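The table that everything lands on

There is a dining table in Stisville that has not been fully visible since May. Its owner, who agreed to talk on the condition that we leave her name out of it, describes it as "the place where pockets go to be emptied."

She bought it in 1984 for 148 dollars from a second-hand shop out in Pretdale, and it has followed her through three houses. "It's had four colours of paint and one very bad varnish," she says. "These days I keep it under a sheet. You can wipe a sheet. You can't wipe a varnish that never dried properly."

The sheet is grey and glossy, with blossoms and a bird on it, and she is fond of the bird. She sees it most mornings, depending on who had lunch.

Her household produces what she calls dry mess: wrappers, receipts, bottles with the caps put back on as though somebody meant to return to them. Wet mess gets dealt with, she says, because it smells. Dry mess can sit there for 14 days and look almost like a decision.

She has tried systems. There was a basket, which filled up and became a second table. There was a sign. There was a gadget from a firm called Gebretsadik, a sort of tabletop bin with a lid, and it now holds batteries. "Some of them might even work," she says.

What stuck in the end was a sweep before supper. Paper first, then plastic, then whatever has to be carried back to somebody's room - phones, pens, the odd sock.
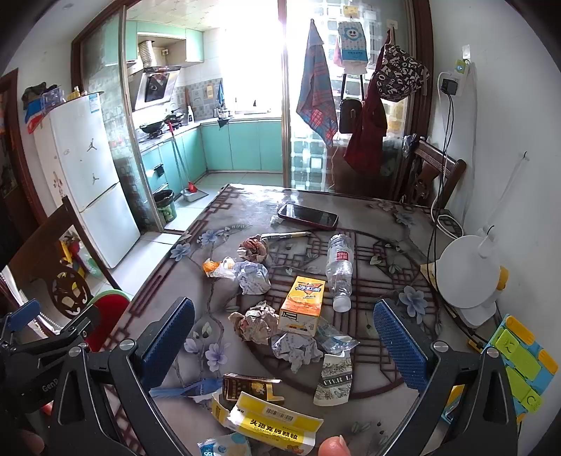
Why start with the paper?

"It's the bulkiest and the least interesting. A balled-up bit of paper takes up as much room as a mug, and there's never any argument over it. Once it's gone you can see what you've got. If I start with the pens, I end up testing the pens, and then supper's late."

Drink cartons are her other sore point. She rinses and flattens them for the depot in Hekcombe, a habit the rest of the household admires from the couch.

She has no plans to buy a smaller table, though it has been suggested. "They'd just stack it higher," she says, and goes off to look for the cloth.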